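What Families Remember: My Placement at a Small Funeral Home
Final project report, Community Services program
By Shewit Moges
September 2019

Why I picked this

When my supervisor, Ladi Uzor, handed out the list of placements, most of my classmates went straight for the hospital and the senior center. I put down Zarkberg Funeral Home as my first choice, and I got some looks. My grandmother died in February, and I had spent a lot of that week sitting in an office very much like the one at Zarkberg while my aunts picked things out of binders. I remember being confused the whole time. Nobody was rude, but I couldn't have told you afterward what had been decided or what it cost. So I already had a question in my head before the project started: how do families decide things in the arrangement meeting, and what would make it easier on them?

That ended up as my project title too, more or less, though Ladi made me shorten it.

What I did

I was at Zarkberg for 18 afternoons. The director, Hadiza Anozie, let me sit in on arrangement meetings whenever the family said yes, and I was surprised how many did. I stayed quiet in those (hard for me!) and wrote my notes up afterward, never in the room. Hadiza was firm on that. She said a person with a notepad makes people talk like they're at the bank.

I also interviewed 3 people who work in the field: Hadiza herself, her colleague Nnamdi Ugwu who does most of the removals and the driving, and Tobiloba Danladi, the celebrant who leads a lot of the non-religious services in town. And I read through every price list and brochure I could get my hands on, both from Zarkberg and from Vonmont Memorial across the river. 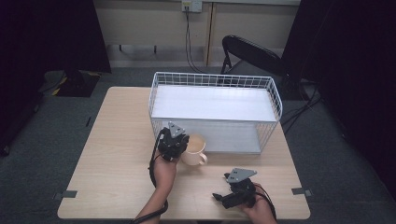 The arrangement meeting is the part I learned the most about. It usually runs close to two hours, which is a long time to make decisions when you haven't slept. Hadiza starts with the person who died, and she lets that go on for as long as it wants to. Only then does she get to the paperwork: full legal name, parents' names, occupation, the stuff for the death certificate. People get stuck on the oddest things. One man could tell us every job his brother ever had and could not come up with their mother's maiden name, and it upset him terribly. A warm drink helps more than I expected, even if it's only a milky-looking one in a plain cream mug that gets held more than it gets drunk. After the paperwork comes the choice between burial and cremation, then the service, then the casket or urn, and money last.

I had thought money should come first. I even wrote that in my midterm draft. Hadiza disagreed, and we went back and forth on it for a while — she feels that leading with prices makes a family feel they're being sized up. I still think she's partly wrong. What we agreed on is that the printed price list should be on the table from the start, so anyone who wants to look can look, and she can still talk about it in her own order. She has been doing it that way ever since, and I'm a little proud of that.

What I found

Families in my notes tended to bring 2 kinds of questions. The first kind were practical and they asked them out loud: how many death certificates do we need, can we use our own music, who calls the newspaper. The second kind they mostly didn't ask in the meeting at all. They asked Nnamdi in the parking lot. Is it okay if the kids see her? Do I have to speak? What if I can't stop crying? Nnamdi told me he gets those nearly every time, and he figures it's easier to ask a guy who's busy loading flowers. He doesn't have any special training for it. He answers them straight and then he goes back to the flowers.

So one of my recommendations was a short sheet of those parking lot questions with plain answers. I drafted it, Tobiloba rewrote the section about speaking at a service (much better than mine), and Hadiza took out every place where I'd used the word "closure." She can't stand it. I went looking for it in the Vonmont brochures after that and it's all over them.

The other thing I noticed was the showroom. Zarkberg's is tiny, really just a side room, and most of it is catalogs and small wood samples. I had assumed families would care about the lining and the hardware, since that's what the brochures go on and on about. In the meetings I sat in on, they touched the wood. Several people ran a hand along it and said something about a table or a dresser or a church pew they'd known. The Akpan catalog has a whole page on handles. I never saw anyone stop on that page.
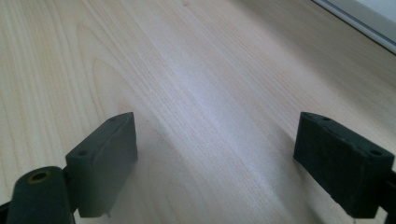 Pale wood with a straight grain and curved loops to one side.

Prices were a mess to compare. Zarkberg lists its basic service fee by itself, while Vonmont sells packages with the fee folded in, and the packages have names that tell you nothing. It took me 4 tries to build a chart that lined the two up fairly, and I do this for a grade! I can't picture my aunts doing it the morning after. My chart is in Appendix B. I left the crematory charges in their own column, as both places use Drinberg and pass that fee along.

What went wrong

My original plan included a written survey, mailed to families a few weeks after the service. I dropped it. Ladi had warned me about it and I didn't listen, and then I tried the draft on one of my aunts and she got to the second question and put it down. A lot of people send Hadiza a card on their own, and she let me read the ones from families who had agreed to it. Those told me plenty. They rarely mention the casket or the cars. They mention that somebody called back when they said they would, or that Nnamdi fixed Grandpa's tie the way he wore it.

My notes are also pretty lopsided toward bigger families, where one relative was calm enough to say yes to a student in the corner. I didn't sit in on any meeting where a person came alone, and those may go very differently. If another student takes this placement, I'd start there, and I'd ask Tobiloba to help set it up. Tobiloba meets with people one on one in their homes before most services and hears things that never come up in the office.

Hadiza has the question sheet at the front desk now. She's already changed two of the answers.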